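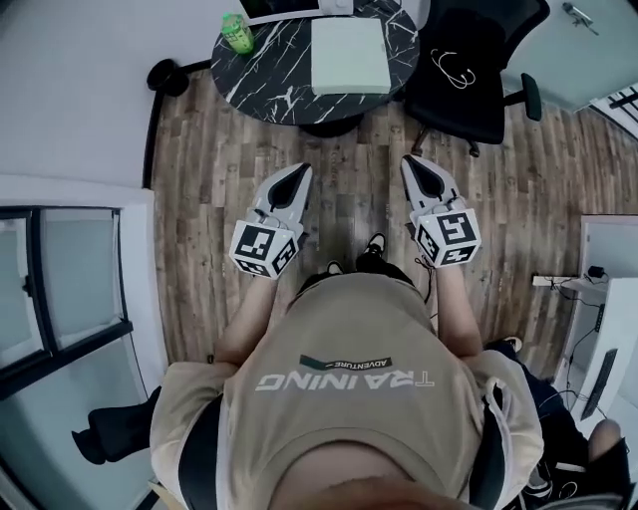 3. The room and the furniture

Our group project studies how a small shared room is used for work and for rest. The room belongs to the student house Clustura and has a floor of wood planks, light grey walls and a black baseboard. We chose it for the reason that all of us pass through it every week.

The main piece is a round table on a dark round base. The top is black with a white marble pattern. Noémie Bouvier tested it with a laptop, a notebook and a lunch plate, and she found that two people can sit at it well, but with three the elbows are touching. On a dark top the crumbs are easy to see, and residents told us they wipe it more often than the old one.

For sitting there is a black office chair with a mesh back and padded armrest. It rolls easily on the planks. In the interviews, which Valentin Moulin made in March, 36 residents answered our questions. Many of them like the chair for study but find it too high for eating.

3.1 Small things on the table

Bottles and cables are the usual problem. People leave them on the table or on the seat of the chair, and the next person must move them before sitting. We propose a shelf on the grey wall and a hook for cables near the window. Geum-ok Yook has drawn the shelf, and her drawing is in annex 3.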